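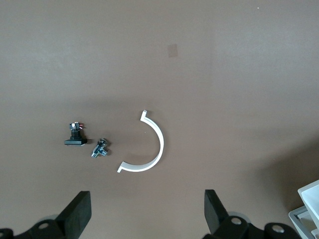
Attachment 1: tabletop, brown

Ticket 78, Nondcombe office
Opened March 3, 2024 by Mitsuko Okabe
Product: Bellulum shared calendar
Status: reopened, again

Every meeting I book lands twice, the second copy 26 minutes after the first. My staff have started attending both.

Tried so far:
Signed out and in. No change.
Deleted the duplicate. It took the original with it.
Reinstalled. Now the calendar greets me as "Guest 7."

Reply from Tesitz support:
Please check that your time zone is set correctly. Closing as resolved.

Mitsuko Okabe:
Reopening. I know of no time zone 26 minutes away from mine, though I'd consider moving there.

Reply from Tesitz support:
Thanks, we found an old Bellis sync rule still attached to your account. It's been switched off. Please book a test meeting and allow 4 hours.

Mitsuko Okabe:
Booked "Test." One copy so far. Three people have accepted.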